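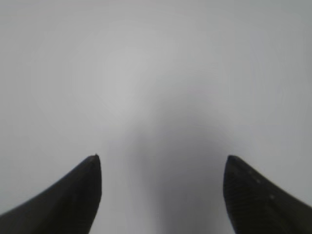 ¿Cada cuánto hay que volver a poner a cero la pinza de un brazo pequeño?

Cada vez que se desmonta un dedo, cada vez que se cambia el firmware del controlador y, en una celda que trabaja a diario, una vez al mes. En la mía el intervalo quedó en 14 días durante la puesta en marcha, mientras los tornillos de los dedos terminaban de asentar, y lo he ido alargando.

La celda es la de siempre para quien haya leído entradas anteriores: brazo Vorner de seis ejes sobre bancada, pinza paralela Esa de dos dedos, cámara de muñeca y un controlador Tendus en el armario de abajo. El programa recoge casquillos de una bandeja y los deja en un útil de prensado. El síntoma era un agarre descentrado. La pinza cerraba, el sensor de corriente daba agarre válido y el casquillo llegaba al útil girado unos grados, con lo que la prensa lo rechazaba.

Descarté primero la bandeja. Medí la posición de los alojamientos con comparador y estaban en tolerancia. Luego la cámara: repetí la calibración mano-ojo con el patrón de siempre y el resultado no se movió de forma apreciable respecto al archivo anterior. Quedaba la pinza.

## Comprobación del cero

El procedimiento que uso no coincide del todo con el del manual de Esa, que manda cerrar a tope y leer el encoder. Con los dedos negros que llevo montados, el cierre a tope comprime la superficie de agarre y el valor depende de la fuerza programada. Prefiero medir con galga:

1. Brazo en posición de servicio, modo manual, velocidad reducida.
2. Aire y prensa cortados. La pinza es eléctrica, pero la prensa no.
3. Abrir a media carrera y esperar a que el controlador marque reposo.
4. Introducir la galga patrón entre dedos, a la altura de las puntas.
5. Cerrar con la fuerza mínima configurable y leer la posición.
6. Repetir cinco veces, retirando la galga entre lecturas.

La lectura nominal con mi galga es de 604 cuentas de encoder. Obtuve cinco lecturas muy agrupadas, todas en torno a un valor desplazado, así que no era juego mecánico en el husillo. Un husillo gastado da dispersión. Un desplazamiento constante apunta a un dedo mal asentado o a un cero mal guardado.

Solté los dos dedos. En el asiento del derecho había una rebaba de aluminio muy fina, aplastada contra el plano de apoyo. Venía seguramente del día en que repasé los taladros del adaptador sin desmontarlo del todo, cosa que no volveré a hacer. La quité con piedra de grano fino, limpié con isopropanol y volví a montar.

## Montaje de los dedos

Un par de notas para cuando tenga que repetirlo:

- Los tornillos son M3 y van con fijador de resistencia media. El fuerte obliga a calentar y el plástico del dedo no lo agradece.
- Apriete alterno, en dos pasadas. Si se aprieta un tornillo a fondo antes de presentar el segundo, el dedo queda inclinado y la pinza cierra en cuña.
- Los pasadores de centraje entran a mano. Si hay que empujarlos con martillo, algo está mal antes.
- Las puntas se enrasan contra una escuadra apoyada en la brida, nunca mirando la imagen de la cámara. El objetivo es angular y deforma bastante cerca de los bordes.

Después guardé el cero nuevo en el controlador. Aquí el Tendus tiene una trampa conocida: el valor se escribe en memoria volátil y hay que confirmar la escritura permanente en el parámetro 147. Si no se hace, todo funciona hasta el siguiente corte de alimentación. Lo apunté en una etiqueta dentro de la puerta del armario después de perder una tarde por ese motivo el año pasado.

## Verificación

Con el cero guardado y la alimentación cortada y repuesta, repetí las lecturas de galga. Cuatro dieron el nominal exacto y la quinta se fue una cuenta. Lo doy por bueno.

Después dejé correr un lote de 105 casquillos con la prensa en marcha. Rechazó uno, y era un casquillo con el chaflán mal mecanizado, que habría rechazado igual colocado a mano. El tiempo de ciclo no ha variado, como era de esperar.

También aproveché para cambiar la exposición de la cámara de muñeca de automática a fija. Sobre superficies claras la automática oscilaba según lo que entrase en el campo, y el umbral de detección del borde del casquillo bailaba con ella. Con exposición fija hay que vigilar la luz del taller, y por la tarde el fluorescente del fondo se nota. De momento compenso con una ganancia algo más baja - no es elegante, pero el detector ya no pierde piezas.

## Pendiente

Queda sustituir el cable de la muñeca. La cubierta tiene una marca de roce a la altura del eje cinco y la brida actual lo deja demasiado tenso en los giros largos. He pedido a Bittencourt el soporte con radio mayor, que llega en diciembre si no se retrasa. Hasta entonces he limitado el giro del eje seis por software y reviso el cable al arrancar.

Los archivos de parámetros, con el cero nuevo y la exposición fija, están en la carpeta de copias de la celda. El anterior lo he conservado con el sufijo «rebaba», por si necesito comparar las lecturas.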